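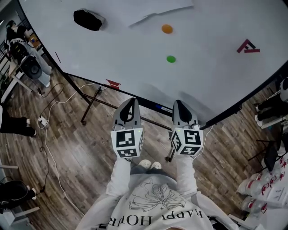

Two grippers, one in each hand, and two discs to find — orange and green.

How does a robot know where its hand is?

Try this first. Close your eyes. Touch your nose. Easy, right? Your brain keeps track of your hand even when you're not looking. A robot hasn't got a brain, so it needs software. Software is just a long list of instructions for a computer.

Look at the white cubes on the grippers. See the black square patterns? Those are markers. Kind of like a name tag, but for computers.

A camera takes a picture. The program hunts for black squares. Found one! Now it checks the pattern to see which marker it is. Then the clever bit — if the square looks small, it's far away. Looks big? Close. Looks squashed on one side? It's tilted. Put all that together and you get a spot and a direction. Grown-ups call this a "pose". Same word as when you pose for a photo.

Then it does it all over agian with the next picture. And the next. At Lullow our program, Trosora, once got through 1,503 pictures before lunch.

Finding colors is a different job. To a computer a picture is only numbers, lots and lots of them. Orange has one set of numbers, green has another. So the program looks for a patch of orangey numbers and says: disc! Maybe. Shadows can fool it. So can a bright lamp.

Last comes planning. Where's the hand? Where's the disc? What path goes from one to the other without bumping the table? The program tries out paths in its "head" before anything moves. Trosora tries 51 and keeps the shortest safe one.

Your turn! Put a coin on the table. Tell a friend how to reach it, eyes closed, using only left, right, forward, back, up and down. Its harder than it sounds. Can you do it in 14 instructions? Now try 11.

New words: marker, pose, path.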